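I moved in July and I am still getting bills for the old apartment. A thread, mostly so I can find my own notes later. 1/

The water company, Lilar, says my account is closed. Lilar also says I owe $32. I asked how a closed account owes money and was told it was a "closing balance." I paid the closing balance. It opened another one. 2/

The electric people at Promus were better. They only wanted a final meter reading, a photo of the final meter reading, and the same number typed into a box that doesn't take commas. Fine. The box timed out twice. I have now memorized my meter reading and will take it to the grave. 3/

Mail forwarding: works great for catalogs. Every catalog found me within a week. The letter with my new insurance card is on some kind of journey of self-discovery. 4/

Things that live next to the bed now.

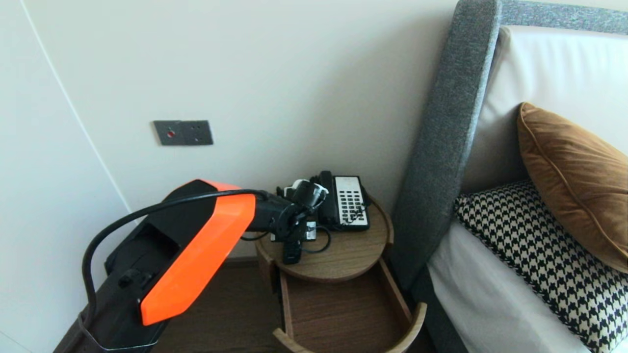 plug adapter, holding court on the nightstand

Anyway. The security deposit. It was $475 and the landlord, Agarwal Property, has mailed me an itemized list of deductions. Item one is "general." 5/

Item two is "cleaning (general)." I would love to meet whoever writes these. I cleaned that oven with a toothbrush. I cleaned the top of the fridge, a place I had never visited in all my time there. 6/

Total deductions: $151. I wrote back asking for receipts. They sent me a survey about my move-out experience. I gave them a 2 and in the comments I asked for receipts. 7/

If you're in this stage too, look up your state's rule on how long they have to send the deposit back. Mine has a deadline and they missed it. I mentioned this in one polite sentence and the tone of the emails improved a lot. 8/

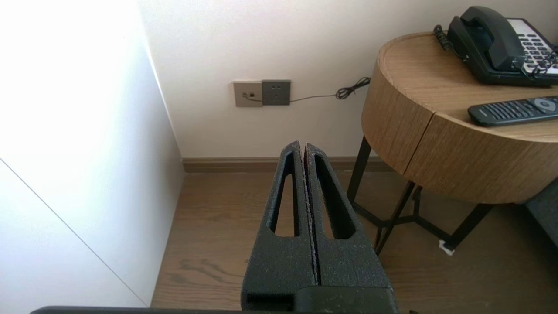
Also save the listing for your old place when it goes back up. Mine used my own move-out photos' worth of clean carpet as a selling point. "Immaculate." Same carpet they billed me for. I took a screenshot so fast I got the weather app too. 9/

The gym. Usport needs a letter, on paper, to cancel. I asked if I could hand it to the person at the desk. No, it has to be mailed, to the address of the desk. So I mailed a letter to a man I could see. 10/

He waved when I dropped it in the box outside. He seems nice. I'm paid up through the end of next month. 11/

Internet was the one thing that went right, so of course they now call to ask if I'd like to add a landline. I'm starting to think about it. I could give the number to Lilar. 12/

Somebody asked what's left. Car registration, the dentist, the library (I owe them a book and I have the book, it's in a box marked KITCHEN 2), and a magazine I don't remember ordering that has updated my address without being told. 13/

Update 10/27/21: a check came from Agarwal for the full deposit. No note. It went to the old apartment first. 14/

Update to the update: new bill from Lilar. 15/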